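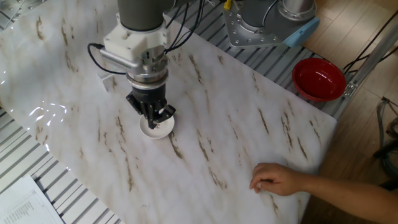 Ruvineck cell, saucer task. Gripper down over the saucer, red bowl on the slats past the edge of the sheet.

Wednesday. Arm faulted again on the saucer pick. Controller logged a Z force trip, arm held position, brakes on. Limit is set to 55 N, log peak 51 on the tool side, so either the trip is on the unfiltered value or the two readings are not sampled together. Barta log viewer shows the filtered channel only. Need the raw one.

First suspect is table height. Ovel was taught on the bare slats and the marble sheet went on afterwards. The height offset was never updated. The film also has ripples in it, worst toward the curled edge, so a single offset will not cover the whole area. Entered 2 mm for now.
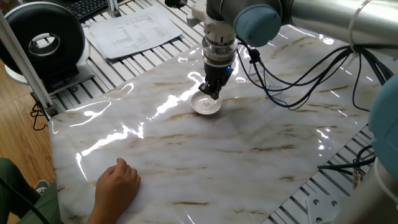
Same job from the other side. Fingers on the saucer, blue light on.

Safety point, separate from the fault. Hand on the sheet with the arm at the saucer. Davell zone monitor gave no warning because its boundary stops at the table edge as drawn in the old layout, and the sheet was not in that layout. Speed cap was 300 mm/s, too high with hands on the table.

Zone to be redrawn before the next run – no picks until then. Cap goes down in the same change.

Open:
Raw force channel export
Flatten or tape down the sheet, then re-teach Z
Check cable loop at the wrist for drag on the force reading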